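4.2 Do listeners hear the genre the label names?

Press copy for small-label rap records leans on genre tags, and reviewers tend to repeat them. We doubt the tags describe much. Of 609 reviews in our sample, 203 used the label's own term in the first line.

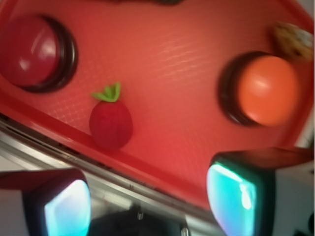 Carleen Te Moana objects that a shared word may only mean the word fits. Perhaps – but then listeners without the press sheet should reach for it too, and few did. We played 31 tracks to 40 listeners, and most wrote down a mood or a decade.

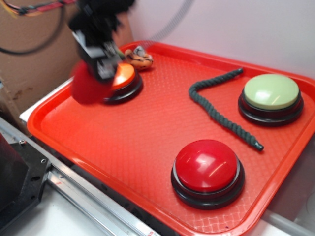
Figure 3. Red tray with push buttons.

The decade answers deserve some caution as well. A drum machine sound gets dated to the nineties whether or not it was common then, and our November group had just heard a talk on that period. We would not build a history of the style on either set of answers.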